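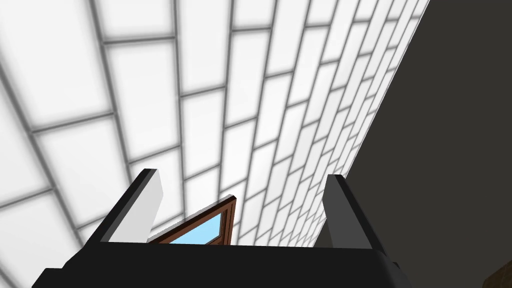 Events > Visits > Open day at Driladden

I got to Driladden just before ten in the morning, which was a mistake, as the coffee didn't turn up till half past! Still, it meant I had Lucienne Ferrand to myself for a bit, and she let me loose on the simulator before the queue formed. You pick a gripper, you pick a room, and you drive the thing round from the wrist view with a little joystick. I spent far too long in the one with white block walls and a brown-framed window, tilting the wrist over until I'd lost all sense of which way was up (black two-finger gripper, wide open, nothing in it, me giggling).

The point of it is comparing grippers before anyone spends money. Lucienne had two loaded, the Paseck and the Zarnine, and you can swap them with one key. I liked the Paseck straight away because it opens wide and I'm clumsy. The Zarnine is slimmer and you see much more past the fingers, but I kept missing the mug I was meant to be picking up. Ten goes, four mugs. Wálter Condori, who was next in line, got the lot and was very nice about it.

After that we went through to the real arms. Same joystick, same tasks, and the lag was the first thing I noticed: 165 milliseconds on the Delaunay controller, according to the readout, and my hands certainly felt it. Gaëtan Brunet swapped in their older controller so we could compare, and I preferred the old one, jerky as it was. He wrote that down, looking a bit glum.

Prices, for those who asked me: the Paseck is 4000 euros with the mounting plate, and spare finger pads are 300 a set, ouch. The Zarnine wasn't priced yet. They're hoping for November.

I missed Muchen Xia's talk on wrist cameras as I was still in the queue for a second go (I got seven mugs!), so if you've got notes, please send them over. Parking is round the back, past the tyre place, and the sandwiches go quickly.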